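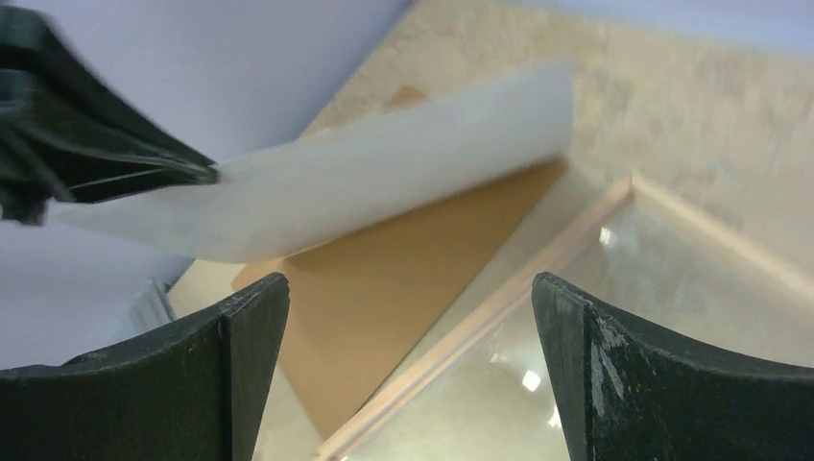
## 1/ Picture framing, week 3

**Yayra Agyeman**

Our robotics club at Dandton picked "assemble a picture frame" for the Skutdale meet. We had been told to choose something simple. Paper, brown board, clear sheet, wood. My grandmother does it while watching TV.

## 2/

Clear sheets are hard to see, and the wrist camera agrees with me. Zuweira Dramani wrote the grasp code and has named the sheet Kapoor, so she can yell at it properly.
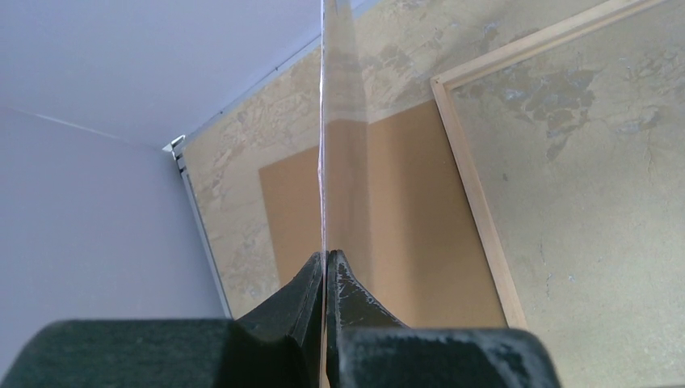 **Yayra Agyeman**

## 3/

Fingertips closed on it, sheet upright. I have 169 stills of this job and I'm fond of 8 of them.

## 4/

Today's argument was over how close the fingertips should get to the wood strip. Zuweira says closer. 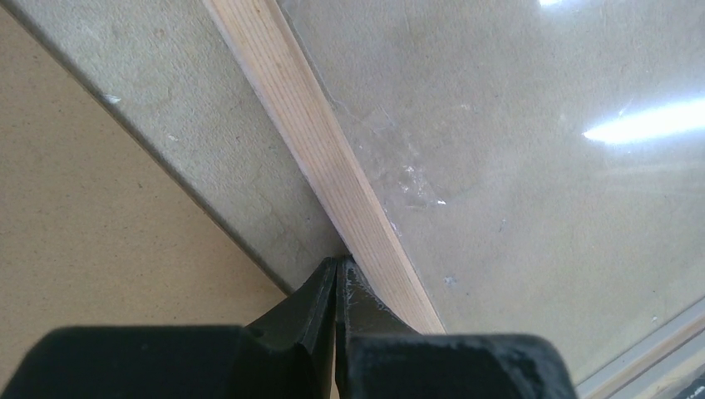 I say she can sand out the dents, then. We settled on her number, minus a bit.

## 5/

Plastic film is next. It has opinions. 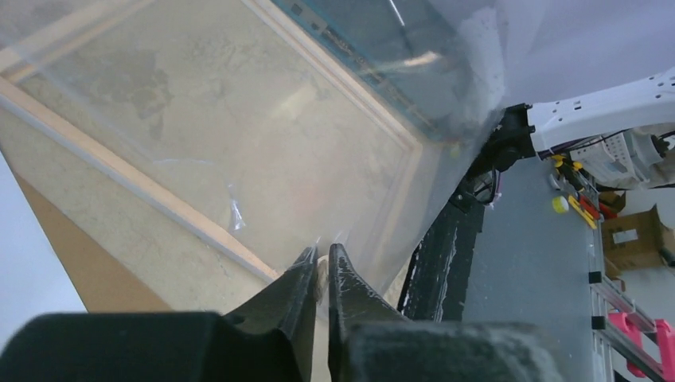

*Film, frame, and our tool storage system at right.*

## 6/

Back at 9 tomorrow. Bring snacks.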